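4. Installing the pull-out shelf

Read this section fully before you open the Plirkari shelf kit. You need a pencil, a level and a small screwdriver.

1. Empty the cabinet and wipe the side walls with a dry cloth.
2. Mark the rail height, 300 mm above the cabinet floor.

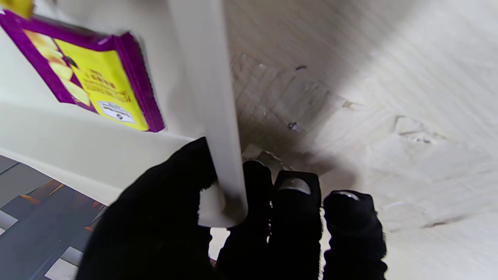
3. Screw the left rail first, then the right. Do not tighten fully yet.

Caution: The shelf carries 350 N at most. Do not sit on it. 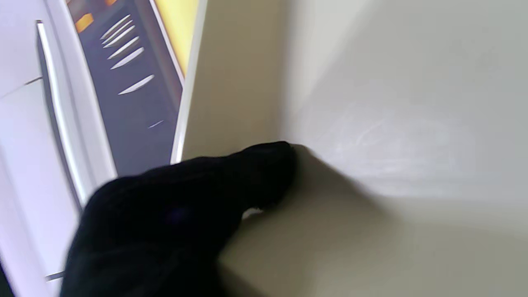

Fig. 4-2. Smooth cream surface.

4. Slide the shelf in until you hear a click. Leave some 100 mm free behind it.
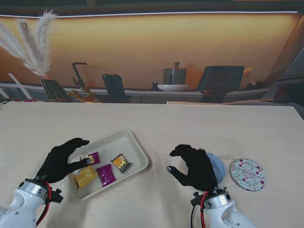 Fig. 4-3. Tray with snack packets.

5. Check the level and tighten all screws.

Note: Small packets are better kept in a tray.
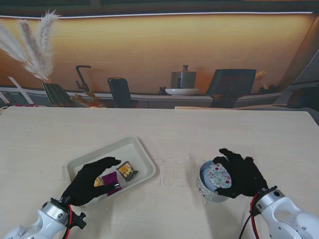
Fig. 4-4. Tray on the table, placed at a slight angle.

6. Repeat the check in one month. For spare rails, ask for part 193.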